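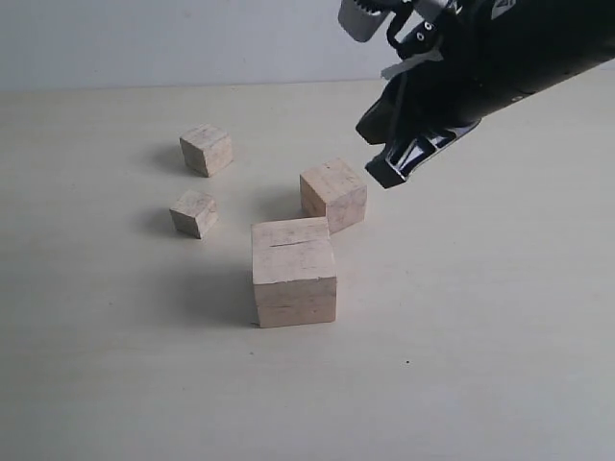

Watched *Gotora* last night, the print with the restored mono track. It runs 89 minutes and has very few cuts. Niloufar Golestani holds most of the kitchen conversations in a single wide shot, and dialogue often starts before the speaker has come into view.

Weronika Tomaszewski plays the elder sister with almost no change of volume. It works well until the train journey, where the score is mixed too high and two of her lines are lost - I had to switch the subtitles on.

The transfer is slightly green in the night scenes. I'll compare it with the older disc in October.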